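About Boateng Framing Supply

Boateng Framing Supply sells aluminium extrusion, cut to length, along with the brackets, nuts and bolts that hold it together. We work out of a single unit on the Pekberg industrial estate. Our customers build benches, machine guards, shelving, camper van fit-outs, greenhouse frames, sim racing rigs and a fair number of things we never get to see finished.

The business began in a home garage with one drop saw and a rack of six-metre bars. It took over the whole garage in the first winter and we moved to Pekberg the following October. There are now 11 of us, split between the saw room, the packing benches and the office.

What we stock

We carry 81 profiles in the standard slot sizes, in mill finish, clear anodised, white and black. The full catalogue, including hardware, runs to a little over 3,000 lines. Anything marked as stocked is on our racks and can be cut the same day if the order reaches us before 1 pm. Unusual profiles come in from the mill and take longer – the product page gives the lead time for each one.

We also carry the Sernar range of hinges, feet and castors. We chose it because the hole spacing suits our profiles without drilling.

Cutting and finishing

Every bar is cut on a cold saw, deburred by hand and wiped down before it goes to the benches. Our standard tolerance on length is half a millimetre. If you need closer than that, tell us when you order and we will mill the ends, which adds a day.

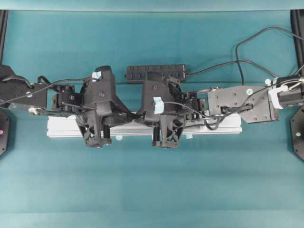 Benches are covered so that finished faces don't pick up scratches, and coverings are replaced when swarf starts to work its way in. White and black bars get the most care, as a mark on a coloured finish can't be polished out the way it sometimes can on mill finish. Each length is labelled with your part number if you supply one, or with its size if you don't.

Short pieces go in cartons. Longer pieces are sleeved and packed in cardboard tube or timber cradles, depending on weight. The longest single piece we can send by courier is three metres. Anything over that goes on a pallet or can be collected.

Offcuts

Offcuts over 187 mm are sorted by profile and sold by the kilo from the bins beside the front counter. Shorter ends go to the metal recycler. Schools and community workshops can ask for a mixed box at no charge – we ask only that someone comes to pick it up.

Drawings and advice

You don't need a proper drawing to order. A pencil sketch with lengths on it is fine, and we will send back a cut list for you to check. For larger frames we use Droltolard, our own planning sheet, which can be downloaded from the resources page and filled in by hand or on a computer.

Visiting us

The counter is open from 7.30 am to 4 pm on weekdays. Parking is at the rear of the unit, off the service lane. Please ring ahead if you are collecting full lengths so we can have them down from the rack.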